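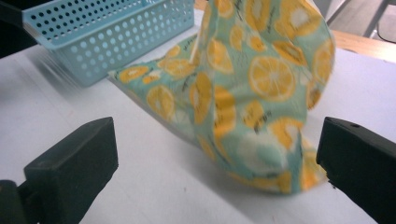 Printed fabric, orange on pale green

How to make a weekly cash forecast for a small shop
By Poul Ravn

A shop can make a profit and still have no money to pay the rent. I learned this in my second year with Tanoli, when our sales were good and the bank account was nearly empty at the end of July. The accounting report said we were doing well. The report was correct, but it did not tell me on which day the money would arrive.

The forecast I explain in this tutorial is a simple table. It shows how much money you expect to have at the end of each week for the next three months. You can make it in any spreadsheet program, or on paper if you prefer. I use a spreadsheet, and I take the past numbers from Plivositz, our bookkeeping program. The first time it took me one evening. Now I update it in the morning before we open.

What you need before you start

Your bank statements for the last three months.
A list of the invoices you have not paid yet, with the due dates.
A list of what customers owe you, if you sell on invoice.
Your loan contract or payment schedule.
Last year's sales for the same months, if you were already open.

Step 1. Write down the opening balance

Take the balance from the bank, not from the bookkeeping program. The two are often different, because the bookkeeping may include payments which the bank has not handled yet. If you have more than one account, add them together, but leave out any account that you cannot freely use. For example, our rent deposit is in an account with our name on it, and for a long time I counted it. This was a mistake. I cannot pay a supplier with it.

If you have cash in the register, you can include it. I do not, as it stays in the register for change.

Step 2. Make the columns and the rows

Put one week in each column. Choose the same day to start every week. The rows go in this order: opening balance, money in, money out, closing balance. The closing balance of one week is the opening balance of the next week, so make this a formula and do not type it by hand.

Under "money in" I have separate rows for shop sales, online sales, invoices paid by business customers, and other. Under "money out" I have suppliers, wages, rent, loan payment, taxes, card fees, shipping, insurance, and small expenses. Please do not make too many rows. My first table had a row for light bulbs.

Step 3. Fill in the payments you are sure about

Begin with money out, as it is easier. Rent, loan payments, insurance and wages have a fixed date. Put each one in the week when the money leaves the bank. For insurance paid once a year, put the full amount in that one week. Many people divide it by twelve, and this is fine for a profit report, but in a cash forecast it hides exactly the week you should worry about.

After this, put in the supplier invoices by due date. Our main supplier, Mutus, gives us 2 months to pay. Goods I order now are therefore a cost later in the table, and when I place an order I immediately write it in the week when it must be paid. Soledad Cabral, who did our books at that time, wrote it on the order form too, in red pen, and I still do it in this way.

Sales tax needs special attention. You collect it from customers and it sits in your account, and it looks like your own money. Put the payment in the correct week with a careful estimate. If you are not sure about the filing dates in your state, ask your accountant and write the dates at the top of the table.

Step 4. Estimate the money in

For shop sales, look at the same weeks from last year and ask what has changed. Did you raise prices? Is the street under construction? Then choose a number that is a little lower than what you believe. I do not use the best week from last year, even when the same holiday is coming.

Card sales do not reach the bank on the day of the sale. Look at your statements to see how many days the card company takes, and move the money to the next week if necessary. Also, check whether the company sends you the full sale or keeps the fee first. If it keeps the fee first, you must not write the fee again under money out.

For business customers, do not use the date on the invoice. Use the date when this customer usually pays. We had one hotel customer which always paid, and always late, and for this customer I simply moved every invoice three weeks to the right. 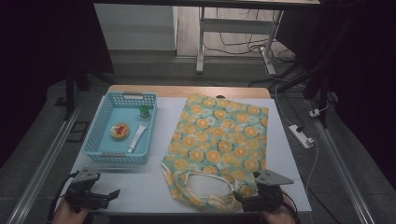

Step 5. Look for the lowest week

When the table is full, read only the bottom row, from left to right. Find the lowest closing balance. This number is the purpose of the whole exercise.

In my first forecast, the lowest week ended with $1,639. It was above zero, so I was satisfied. Shabnam Gilani, our contact at Dosmont, was less satisfied. She asked me what happens if the largest customer payment comes one week later. I moved the payment to the next column and the balance became negative. It took less than a minute to find this, and I had not tried it.

Make a copy of your table and try the same. Move the largest payment one week later. Then lower the shop sales a little in every week. If the balance goes below zero in the copy, you have a week that needs a plan.

Step 6. Decide what to do about the low week

It is best to do something while the week is still far away. These are the actions I would try first:

Ask a supplier for a later due date on one invoice. Ask before the due date and propose a specific new date.
Send your own invoices on the day of delivery and not at the end of the month.
Divide a large order into smaller deliveries, if the extra shipping is acceptable. For us it was almost $198 more, and I paid it gladly.
Pay an annual bill in monthly parts. Check the extra cost first.
Talk to the bank about a small credit line. Bring the forecast with you, both the normal copy and the bad one.

I would be careful with advances that are repaid from your daily card sales. They arrive quickly, but they take money from every week that follows, and you must change the sales row in all the columns. Put the repayments in the table before you sign anything.

Step 7. Update it every week

At the end of each week, replace the estimates with the real numbers and add a new week on the right side. Keep your old estimate in a note or in a second sheet, so you can compare. After a few months you will know in which direction you are usually wrong. I was too hopeful about online sales and too pessimistic about the shop.

If the closing balance in your table does not match the bank, look first for a payment that was entered in two places, and then for bank fees. If you still cannot find the difference, write it under "other," correct the balance and continue. Laiba Hashmi, who took over the books after Soledad, allows me to do this only for small amounts.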